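Call for Participants: Household Laundry and Textile Care Study
Wed 23 November | Norier Institute, Participant Office

The Norier Institute invites adults who do the laundry in their own household to take part in a study of everyday textile care. The study examines how often clothing and household linens are washed, how they are dried, and when they are judged to be worn out.

Eligibility
Applicants must be 18 or older, live within 60 miles of the Ulline campus, and have regular use of a washing machine. Households of any size may apply. Only one person per household will be enrolled.

What participation involves
Participants keep a written laundry diary for 8 weeks and attend two interviews at the Kiani Building. Each interview lasts 49 minutes. Diaries are supplied in print or by email. Participants are also asked to set aside any item they would otherwise discard during the study period and bring it to the second interview, where its condition will be recorded.
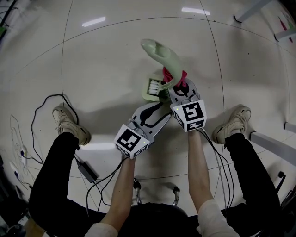 Items are returned the same day unless the owner prefers to donate them to the Fosent textile collection. Donation has no effect on payment.

Payment
Participants who complete the diary and both interviews receive $200. Those who withdraw early are paid for the interviews they have attended. Parking is free.

How to apply
Application forms are available at the Participant Office and must be returned by the first Friday in December. All applicants will receive a written reply.

Comments (3)

dryerlint: Does a shared machine in an apartment basement count as regular use?

Participant Office: Yes. Shared machines are accepted.

mapleporch: Sent mine in. Can the interviews be in the evening?

Last updated: two days ago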